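Hard water, descaling intervals and inline filters for small machines

brackwater_j
Posted 26th December
I have a two-boiler espresso machine plumbed to the cold line. Tap water here tests at 14 grains per gallon total hardness with a drop kit, alkalinity near 180 ppm as calcium carbonate. I descaled in April and the steam boiler probe is already coated again. The inlet screen also had grit in it.
Current setup is a sediment cartridge, then a small Sumelard softening cartridge rated for 2000 liters. The rating on the box doesn't say at what hardness. Before I buy another one I'd like to know how people here work out replacement intervals, and whether anyone has moved to reverse osmosis with remineralization for a single machine.

tallow_and_pine
A liter rating without a hardness figure means very little. Resin has a fixed capacity in grains. If the cartridge was rated at 7 grains per gallon and you run 14, you get half the volume. Look for a capacity table in the leaflet. If there is no table, write to the manufacturer.
Also, check the output and not the calendar. Test strips are too coarse near the low end. Use the same drop kit with a larger sample, 25 ml where it says 5 ml, and divide.

kesselmann
Agree on testing the output. I disagree that softening is the right fix. A sodium-form softener swaps calcium for sodium and leaves alkalinity where it was. You stop scale, but 180 ppm alkalinity still flattens the coffee and you still get carbon dioxide in the steam circuit. A weak acid cation cartridge in hydrogen form takes out calcium and alkalinity together.

tallow_and_pine
It does, and at the start of its life it can take the pH under 6.5 if the bypass is set wrong. I have seen a copper boiler pinholed that way. Sodium form is boring and safe. For someone whose main complaint is a coated probe, I would start there.

kesselmann
The bypass is adjustable for that reason. Set it, test it after the first 50 liters, set it again. One badly set bypass doesn't rule out the whole method.

brackwater_j
The leaflet does have a table, on the back, in very small type. The rated volume is at 6 grains. So at 14 I should get a bit under 860 liters. I have been running it to the full volume. That explains the probe.

orrin_flats
It explains most of it. You should also look at how much water the steam boiler sees without being drawn off. If you pull mainly steam and never hot water, the minerals stay behind and concentrate. Draw half a liter from the hot water tap every couple of days. It costs nothing and it makes a clear difference to conductivity in that boiler.

quillwort
Different situation but related. I have a rental with water in the same range and a refrigerator with an icemaker. The inlet valve has failed 2 times. Both times the orifice was scaled on the outlet side. The fridge filter is carbon only and does nothing for hardness. Would you put a softening cartridge ahead of a fridge line?

kesselmann
Carbon block is for chlorine and taste, correct. A softener on an icemaker line is unusual but there is no technical objection. Flow is tiny, so the cartridge lasts a long time by volume. Replace it yearly anyway for hygiene.

tallow_and_pine
I would not. Standing water in a resin bed at room temperature, with the chlorine already removed upstream, grows things. If you do it, put the softener before the carbon so the resin sees chlorinated water. Polyphosphate dosing is cheaper and keeps the calcium in solution at cold temperatures. It does very little at boiler temperature, so ignore this for espresso.

quillwort
Polyphosphate sounds right for this case. Does it affect the ice?

tallow_and_pine
Not that I can taste. Ice will still be cloudy, with white flakes when it melts. That is the calcium coming out as it freezes.

dunmore_valve
On failed inlet valves: measure static pressure before blaming scale. A valve that is held against 100 psi all night will leak regardless. You want 40 to 60. A gauge that screws onto a hose bib is enough, and get the kind with a second needle that holds the peak reading.

orrin_flats
For the original question about reverse osmosis. I have run a Flokent 444 for three years on one machine. Notes:
Input is 16 grains, output from the membrane is under 1 grain.
Remineralization is a calcite cartridge plus a blend valve. I set it to 3 grains hardness and 45 ppm alkalinity.
Reject ratio is poor. I measured 3 liters to drain for each liter made, in winter, with cold feed water. It is better in summer.
Prefilters every six months, membrane not yet changed.
The tank needs 7 psi of air when empty. Check it yearly. Low air charge feels exactly like a clogged membrane, and people replace good membranes because of it.

brackwater_j
Where is it installed? My sink cabinet is full and the machine is on the other side of the kitchen.

orrin_flats
Not in the kitchen. Unit and tank are in the utility room, on the other side of the wall from the machine, teed off the cold line. Quarter-inch tubing goes through the wall. Anything up to 20 feet of quarter-inch is fine for a machine with its own pump. Past that, go to three-eighths. Leave a loop of slack at each end so the unit can be pulled forward for filter changes.

kesselmann
And put a leak detector under it. Push fittings fail when the tube was cut at an angle. Use a proper tube cutter, push fully home, pull back, fit the locking clip.

brackwater_j
I don't have a utility room. There is a corner next to the fridge with a desk in it, and the cold line for the fridge comes up behind. I could tee there.

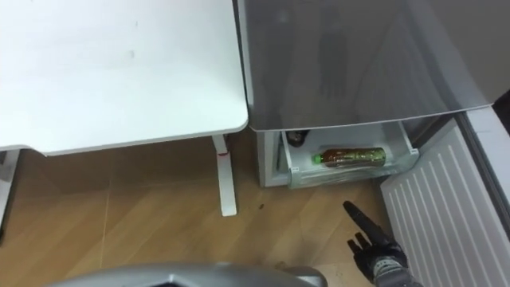

dunmore_valve says a tee on a fridge line is fine as long as it isn't a saddle valve upstream. The self-piercing type passes very little flow and the hole scales shut. If that is what feeds the line, cut it out and fit a proper quarter-turn stop with a compression outlet. An RO unit behind a saddle valve will fill its tank so slowly that you will think it is broken.

brackwater_j
It is a saddle valve. I will replace it whichever way I go.

tallow_and_pine
Remember that RO also needs a drain. A cold line alone is only half the plumbing. The drain saddle has to go on the sink waste ahead of the trap, and the drain tube shouldn't run uphill for any distance. Check that before you order anything.

brackwater_j
The drain would be an 11 foot run along the baseboard. That is level at best. I could lift it with a permeate pump, but that is one more thing to service.

kesselmann
Which brings us back to a cartridge. The Nikolovski 1601 head takes both sodium and hydrogen form cartridges in the same housing, with a bypass from zero to 60 percent. You could start with sodium form and try the other later without touching the plumbing.

tallow_and_pine
I can agree with that one. The head has a check valve built in and it shuts off when the cartridge is turned out. Replacement cartridges cost roughly double what the small inline ones do, but capacity is four times as much.

wick_and_flue
Does anyone here just use bottled water with a tank? I stopped fighting my tap. I mix distilled with potassium bicarbonate, 0.1 gram per liter, and have seen no scale at all.

orrin_flats
That works well for a tank machine. Two cautions. Some machines sense tank level by conductivity and need enough ions to work, though 0.1 gram per liter is normally sufficient. And the original poster is plumbed in, so he would need a pump and a jug to feed the line.

wick_and_flue
Fair. I only make three drinks a day. At ten it would be a nuisance.

brackwater_j
Decision for now: replace the saddle valve, fit a pressure gauge, fit the Nikolovski head with a sodium cartridge, bypass at zero. Descale the steam boiler with citric acid first. What concentration do people use? The machine's manual only names its own product.

kesselmann
For a copper or stainless boiler, 20 grams per liter, warm, 30 minutes, then drain and repeat until it stops fizzing. Don't go hot with strong citric acid on heavy scale. Calcium citrate can drop out and it is harder to remove than what you started with. Three full rinses, and check the last one with a pH strip against your tap.

dunmore_valve
Pull the probe and clean it by hand before you start. Soak the tip in vinegar for ten minutes and wipe it with a plastic scouring pad. Leave the PTFE sleeve alone. Reseal with a new washer.

tallow_and_pine
Not with an aluminum boiler, for anyone else reading. Check the manual for those.

quillwort
Reporting back on the icemaker. Static pressure at the rental is 92 psi with a peak of 118 on the second needle. There is no regulator on the building. I had been replacing valves against that for years.

dunmore_valve
Regulator first, then. Set it to 55 and add an expansion tank if the meter has a check valve. Your water heater will be happier too. The polyphosphate can wait until you see how the next valve does.

sonora_drip
Reading from Sonora, where 20 grains is normal. One addition: flush a new softening cartridge to a bucket until it runs clear, at least 5 liters. Resin fines are small enough to pass the machine's inlet screen and they lodge in the solenoid seats. I had a group that dripped for a month before I found them.

brackwater_j
Noted. The inlet screen grit I mentioned in the first post was amber and round under a loupe. I took it for sand. It may be worth opening the solenoids while the boiler is drained.

sonora_drip
Amber and round is resin. Open them.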